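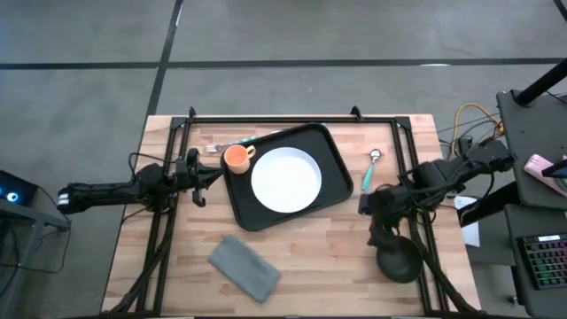

Gray lines on white plates after washing, is it scratches or something else?

Kitchen and Tableware > Cleaning and care
481 views, 3 replies

Ilari Harju

Good evening to all. I have read older topics on this site but I did not find my exact case, so I ask it new.

In March I bought a set of white dinner plates from Wostitz. They are glazed porcelain, quite smooth, and the box says they can go to the dishwasher and the microwave. We are two people in the home and we use the same few plates every day, because they stand on top of the pile. The plates from the bottom of the pile are still like new. The ones from the top have now thin gray lines, mostly in the middle where one cuts the food. The lines are short and go in many directions. If I hold the plate to the window they look like pencil.

My knives and forks are partly old steel ones from my mother and partly a newer set with colored plastic handles. I do not know which of them is making the lines. I suspect the old ones, but my wife suspects the new ones.

What I have tried until now:

Normal dish soap and soft sponge, no change.
Dishwasher on the hottest program, no change.
Baking soda with a little water, rubbed with a cloth. Some of the lines became lighter, but my arm was tired before the plate was clean.
Vinegar overnight, no change at all, and the kitchen had the smell of it until the next day.

My questions are these. Is the glaze damaged, so that I should stop to eat from these plates? Or is it only something lying on the surface? And if it is on the surface, what takes it away without making the glaze worse? I would not like to buy a new set after such a short time. I wrote to the shop also, but they only answered that it is "normal signs of use", which did not help me very much.

Thank you in advance, and excuse my long message.

Sibusiso Nel

Hello Ilari. I worked for several years in the kitchen of a small hotel, and we had this on all the white plates, so I can tell you how we handled it.

In most cases these lines are metal. The glaze is harder than the steel of many forks and knives, so when you press and cut, the plate takes a little bit of metal from the knife, in the same way as paper takes the gray from a pencil. A real scratch is a different thing. You can test it with your fingernail. Clean the plate, dry it, and move the nail slowly across the line. If the nail goes over without feeling anything, you have a metal mark. If the nail catches in the line every time, then the glaze itself is cut, and no cleaner will bring it back.

From what you write about baking soda I believe you have metal marks. A cut in the glaze would not become lighter from baking soda.

What we used was a mild cleaning powder or cream with oxalic acid in it. There are several on the market for steel pans and for ceramic sinks, and the label tells you if this acid is inside. We did it in this order:

Wet the plate and let most of the water run off.
Put a small amount of the cleaner on a damp soft cloth.
Rub in small circles on the lines, with light pressure, for a short time only.
Wait 2 minutes, then rub once more.
Rinse very well, then wash the plate with dish soap as usual.

Wear gloves, and do not mix the cleaner with bleach or with anything else. Read the label also for food surfaces, as some products are not meant for them. Start with one plate and look at it the next day in good light before you do the rest.

Please do not use steel wool or the green side of the sponge. It will take away the lines, yes, but it makes the surface dull, and on a dull surface the new marks come much faster. We lost a whole stack this way when a new colleague wanted to be helpful. The same goes for sandpaper. I have seen somebody recommend a 600 grit paper for this on another site, and I would not put it near a plate that I want to keep.

About the eating, I would not worry about metal marks from normal table cutlery. If the glaze is cracked or chipped, or if the plates were old ones with painted decoration, I would answer differently and tell you to keep them for under the flower pots.

plumtree_annex

I have the Kiiskinen plates, not Wostitz, but the same problem. Mine have a matte glaze and on matte it is a hundred times worse. I just live with it. Also mugs get it inside from the spoon, did you look in your mugs? In my home the orange ones hide it well and the white ones do not.

Toothpaste worked a little for me, the plain white kind. Not the gel.

Ilari Harju

Thank you both for the answers.

I did the test with the fingernail and I feel nothing, so it must be metal. I found also how to decide which cutlery is guilty. I took one of the clean plates from the bottom of the pile and made a line near the edge with my mother's knife, and then beside it a line with the new one, with the same pressure as well as I could. Both leave a mark, but my mother's knife leaves a darker one. So I was right, but my wife says that the new one is not innocent either, and I must agree with it.

The cleaner I bought is a cream called Boler, from the hardware shop, and it has oxalic acid on the label. I followed the steps from Sibusiso on one plate. After the second rubbing I could find only one line, a long one close to the rim, and it went away when I repeated the work the next evening. The shine looks to me the same as before. I will do the others one after another when I have time.

I looked in the mugs too — there are rings on the bottom from stirring, just as plumtree_annex says. I had always thought it was from tea.

One small question is left. Is it good to put something between the plates in the pile? The lower side of each plate has a ring without glaze and it feels rough to the finger.

Sibusiso Nel

Glad to read it. Yes, the foot ring can scratch the plate under it, and those are real scratches. It happens mostly when you pull a plate out from the middle of the pile, so lift them from the top. Thin felt rounds are good, and a paper napkin folded open does the same job for less money. We used paper in the hotel and changed it when it had become dirty.

And take sometimes the plates from the bottom, so that all of them get old together.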